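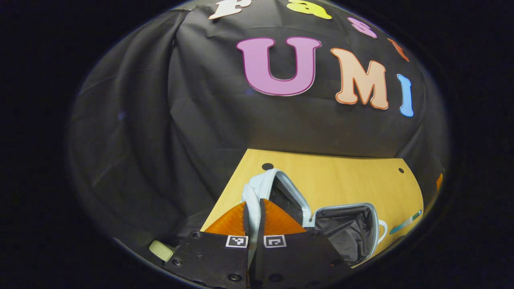

Cool bag returns: hand-held grippers and the new work pattern at Cunamora

Colleagues in the returns hall at Cunamora will have seen the hand-held grippers in use at the demonstration table since June. The work now under way there is the opening of soft cool bags. The operator takes the edge of the lid between the two orange pads, lifts it and lays it back so that the lining can be inspected. Each movement is recorded, and the recordings are used to train the robot arms which Hermans intends to introduce on the returns line under the project name Kuro.

The purpose of this item is to set out what has been agreed so far, what will change for staff in the hall, and what remains to be settled.

Why the bags come first

Every bag that comes back from a customer has to be opened, emptied, checked inside, wiped and closed before it can be sent out again. On a normal shift the hall handles 608 bags. The task is light, but it is repeated without much variation, and reports of sore wrists and thumbs from the opening stations have risen over the past two years. The occupational health adviser recommended that opening be the first step considered for automation.

Soft bags are also difficult for a machine. A rigid crate presents itself in the same way each time, whereas a fabric lid may be folded, slack or lying partly over the opening. For that reason the supplier, Hiltska, asked that the demonstrations be given by people who do the job every day. The square markers on the gripper fingers allow the recording software to follow how far the jaws are open, and operators are asked to keep them clean and uncovered.

Progress to date

By the end of the last recording period, 574 demonstrations had been accepted. A further set will be needed for bags with stiff zips, which are under-represented at present. Recordings in which the lid slips from the pads should still be submitted and should be marked as such at the terminal.

Nineteen members of staff have completed the short training on the gripper. Demonstration work is voluntary. It counts as normal working time and is paid at the operator's usual grade, with no effect on shift allowances. Sessions are limited to 40 minutes, after which the operator returns to other duties or takes a break.

What will change for staff

The first arm will be installed at one opening station only. It will open the bag and hold back the lid. Inspection of the lining, wiping and the decision to withdraw a bag from use will stay with the operator, who will be able to stop the arm at any time from the bench.

No posts in the returns hall will be removed as a result of the first phase. Staff at the station concerned will move to a new role description, which covers inspection and the supervision of the arm. The draft has been sent to the works council for comment. Hanyu Lü, head of site operations, has confirmed in writing that the grading of the new role will be no lower than that of the present one, and that nobody will be required to take it up.

The pace of the line has been the subject of most questions put to management. The target for the station will remain as it is during the first phase. Any later change will be discussed with the works council beforehand, on the basis of measurements taken over a full 10 weeks of operation.

Recordings and privacy

The camera on the gripper is directed at the bag and the tabletop. Hands and voices may nevertheless be recorded from time to time. Files are stored under a session number without the operator's name, and may not be used to assess individual speed or performance. An operator who wishes to have a session deleted may apply to the site office, giving the session number.

Matters still open

Arrangements for night shifts, where fewer trained operators are present, have not been agreed. The same applies to the cleaning of the pads between bags, on which the hygiene department has yet to give its opinion. Both points are on the agenda for the next site meeting.

Staff who wish to be trained on the gripper should speak to their shift leader. Written questions may be left at the site office.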